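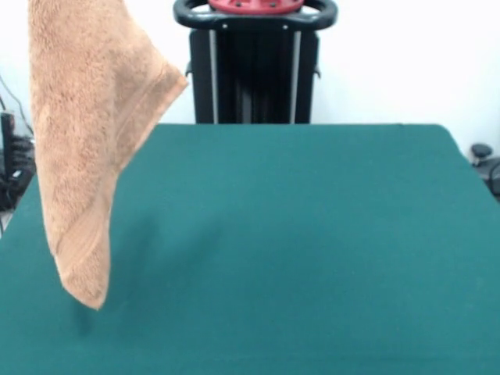

Problème de doigts sur la cellule serviettes, 2e fois ce mois ci. Bras + pince Drarard, tapis feutre Otilden, les patins des doigts ont été changés en début de mois et ça reglisse déjà. Hauteur de levée réglée pour que le bas de la serviette reste juste au dessus du feutre, comme là, la pointe arrondie qui pend à gauche, ça c'est bon j'y touche plus. Par contre après la dépose, quand il faut reprendre un coin, une fois sur deux la pince remonte à vide ou avec juste une bouclette. Serrage à 45 % de la force max. J'ai essayé 40, pire. Au dessus j'ai peur de marquer le tissu. Quelqu'un a une procédure correcte pour l'entretien de ces doigts ? La notice Drarard dit "nettoyer régulièrement", merci bien.

kapton_76
27 mai 2021
Tu nettoies avec quoi ? Si c'est de l'alcool cherche pas, ça durcit la gomme des patins. Chez nous eau savonneuse, chiffon, on laisse sécher, point. Et regarde les peluches entre le patin et le doigt, sur de l'éponge ça s'accumule vite et le patin se décolle par le bas. Ca se voit pas sans démonter.

bielle_molle
Perso je pense pas que ce soit les patins. Coin d'éponge = plusieurs épaisseurs + ourlet, si t'arrives 3 mm trop haut tu prends que les boucles du dessus. C'est ta hauteur d'approche. Photo de la pince en position de reprise stp

feutrine
(auteur du sujet)
Alcool oui... c'est ce qu'il y avait sur l'étagère. Bon. Je note.
Photo de la reprise :

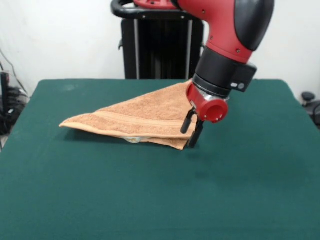 Reprise du coin droit, doigts écartés, avant réglage

Le gauche est au dessus de la serviette, le droit descend presque sur le feutre. L'approche a été apprise à la main avec l'ancien jeu de patins, pas retouchée depuis. Les neufs viennent de chez Dultis, même référence en théorie.

bielle_molle
Ben voilà. Ton doigt droit est plus bas que le gauche. Soit doigt tordu soit mal remonté. Tu desserres, tu remets en butée, tu refais ton zéro. Les patins y sont pour rien.

kapton_76
Pas d'accord. La pince est de biais par rapport à l'objectif, un doigt parait plus court c'est tout. Tu peux pas dire qu'il est tordu sur une photo. Faut mesurer. Cale de 2 mm sous chaque doigt, tu descends doucement, tu vois lequel touche en premier.

bielle_molle
Mouais. Je veux bien pour la perspective mais un patin plus épais ou mal assis ça décale aussi. Donc mesurer, ok, là dessus on est d'accord

zigouille
Je passe en coup de vent. Même config chez nous, sur des torchons. Deux choses :
1 - le feutre se tasse à force, surtout là où la pince vient toujours au même endroit. Le zéro de hauteur bouge avec. On tourne le tapis toutes les 200 heures et on refait le point.
2 - dans Avcı (si t'utilises ça pour les trajectoires) le décalage outil se remet pas à jour quand tu changes de doigts. Faut le ressaisir à la main. On s'est fait avoir comme des bleus.

feutrine
Avcı oui. Pas ressaisi le décalage. Je savais même pas que c'était à part...
Le tapis lui a jamais été tourné, quelques plis légers mais rien de méchant à l'oeil. Je fais la cale demain matin et je reviens.

petit_couple
Question bête, pourquoi ne pas monter à 60 % et voir ? L'éponge c'est costaud, elle va pas mourir. Nous on serre comme des brutes et zéro marque après lavage

kapton_76
Parce que si la gomme est durcie tu serres plus fort sur un truc qui accroche pas, tu fatigues la pince et tu caches le problème. Non. D'abord la mécanique, après la force.

petit_couple
Chacun sa méthode. La nôtre tourne.

feutrine
Retour.
Cale faite. Doigt droit touche en premier, l'écart est petit mais il y est. Démonté : paquet de peluches sous le patin droit, bien tassé, le patin posait plus à plat. Doigt pas tordu. Donc un peu tout le monde a raison.
Fait dans l'ordre :
- doigts déposés, portées nettoyées au pinceau sec
- patins lavés eau + savon, séchés, remontés, vis serrées en alternant
- cale de 2 mm des deux cotés, ça touche ensemble maintenant
- tapis tourné d'un demi tour, hauteur refaite
- décalage outil ressaisi dans Avcı
Force laissée à 45. 40 reprises d'affilée sur le coin droit, 2 ratées, les deux sur la même serviette, celle qui a l'ourlet qui rebique. Je prends.

bielle_molle
Content que ça marche. Je maintiens que la hauteur c'était le gros du problème. Tu aurais du changer une seule chose à la fois, là tu sauras jamais

feutrine
Oui je sais. Pas le temps, la cellule devait repartir.

zigouille
Note quand même les heures du tapis quelque part, feuille scotchée sur le pied de la table suffit. Et la gomme passée à l'alcool elle va pas redevenir souple avec du savon, commande un jeu.

feutrine
Commandé, Dultis annonce juin. Cette fois je garde l'ancien jeu pour comparer l'épaisseur au pied à coulisse, je posterai les cotes quand j'aurai les deux.

kapton_76
Oui volontiers, surtout si c'est pas exactement la même ref. Mesure au milieu ET en bout de patin, ça s'use en biais.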